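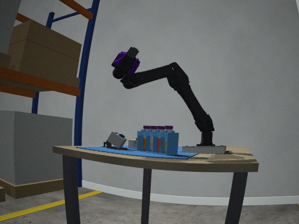
**Vultstead, March 2018** - Members of the Vonau shared workshop have released the simulation files for Prudard, a bench-scale robot arm they are building for small handling jobs. The release covers the arm model, the gripper, the room and two task layouts. Drawings for the physical arm are not included and are planned for June.

Diệp Mai, who maintains the model, said the group chose to finish the simulator before cutting more parts. The first set of links had been drawn without a reach study, and the forearm hit its own base in one corner of the work area. "We had metal on the bench and no idea which poses were safe," she said. "Changing a link in the model takes an evening. Changing it in aluminum takes most of a month."

The physics step runs at 1,000 Hz. Joint friction and gear backlash are set per joint in a plain text file, and both can be changed without rebuilding the model. Cable drag is not modeled. Members have logged 3,840 runs so far, most of them overnight on the workshop's one desktop machine.

The first layout is a rack task. Four vials with purple screw caps stand in a blue rack on a table, and the arm has to lift one and return it without touching its neighbors. The liquids are colored differently so that a mixed-up vial shows at once in the renders. They are drawn as solids and do not slosh, so the results say nothing about spilling.

The second layout is a press task. It puts the arm on a low platform over a blue mat, with two round purple buttons on a white panel. The arm must come down on the button it has been told to press, stop, and retract. Contact force is read at the wrist and written to the run log with the joint angles.

Both layouts use the same gray-walled room with industrial shelving and yellow lines on the floor. The shelving matters mainly to the collision checker, which treats it as a keep-out volume. Lighting can be turned down to test the vision code on darker views.
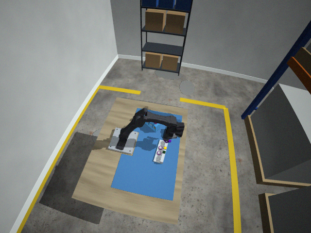

## Controller still open

The physical arm will use a motor controller called Từ, also designed at the workshop. Two boards have been assembled. One runs a single joint on a test stand, and the other is being reworked after a fault in the current sensing circuit. Until that is fixed, the torque limits in the simulator are estimates taken from the motor data sheets.

Mai said the wrist is the part most likely to change. The present version is 190 mm long, and a shorter one would clear the button panel at a lower approach angle. The new length has not been set.

## Files and access

The release is a single archive with the room, both layouts and a set of sample logs. A short readme lists the joint order and the sign of each axis - the second joint is reversed from the earlier drawings, and old motion scripts need to be edited to match. Bug reports go to the Vonau mailing list. The desktop can be booked for longer batches on weeknights, with runs from the build group placed first in the queue.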